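# Kitchen tips for looking after an older parent at home

Last updated May 21, 2020

My father-in-law, Birger Amundsen, moved in with us in July. He has a weak left hand and early memory loss, and he still wants to make his own breakfast. Most of what follows came from trial and error in our kitchen, and a few points came from the occupational therapist at Lonavholm, where he goes for day care.

## Storage

Keep daily things between hip and shoulder height. Plates, mugs, cereal and medicines that go with food should all be reachable without a step stool or a deep bend. We moved the heavy pans out of the bottom cabinet and gave that space to paper towels.

Take the doors off one cabinet if memory is a problem. Birger would open four doors looking for a cup and then give up and sit down. With the doors off he walks straight to it.

Labels work better with a word and a drawing together. Use black marker on yellow card, letters an inch high. Printed labels with shiny lamination catch the light and are hard to read at night.

## Cups, plates and cutlery

- Two-handled mugs are fine, but a wide ordinary mug filled halfway is often accepted more readily.
- Use plates in a solid color that contrasts with the food. White fish on a white plate gets left.
- Foam pipe insulation from the hardware store slides over fork and spoon handles. Cut it four inches long and replace it when it starts to crumble.
- A damp dishcloth under a plate stops it from sliding. So does shelf liner, which can be rinsed and used again.

## Hot water and heat

Turn the water heater down. Ours was set far too high and the kitchen tap could scald. Check with a thermometer at the tap and adjust until it reads no more than 120°F. Wait a few hours between adjustments.

Unplug small appliances after use. For the stove we had an electrician fit a shutoff timer, and it has gone off twice that I know of.

Fill the kettle only as far as one or two cups. A full one is too heavy for a weak wrist — pouring is where the spills happen.
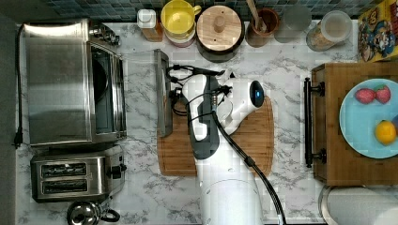
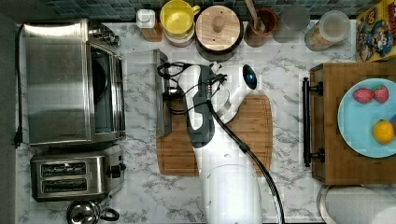 ## Meals that can be managed one-handed

Eggs can be boiled in a wire basket set inside the pan, so the basket lifts out and the water stays where it is. Let the pan cool before anyone empties it.

Buy cheese already sliced. Bread is easier to butter on a board with a raised corner that holds the slice still. You can make one with a flat board and two short strips of wood glued and clamped overnight, then sanded.

Jars are the worst of it. Loosen every new lid when you unpack the groceries and close it again lightly. Rubber gloves give enough grip for most of the rest.

Thick soup stays on the spoon and thin soup does not. A boiled potato mashed into the pot will fix most recipes.

## Drinks

Older people often don't feel thirsty. I put a pitcher out at 10 in the morning and look at it again after lunch. If it hasn't moved I offer melon, jello or broth. Ask the doctor first if there is any limit on fluids.

## Cleaning up

Wipe spills off the floor at once and keep a long-handled mop where everyone can reach it. Take up loose rugs. We kept one by the sink out of habit until my sister-in-law Jeda tripped on it, and she is 41.

Go through the refrigerator every Monday. Write the opening date on each container with a grease pencil — it comes off glass and plastic with a dry cloth.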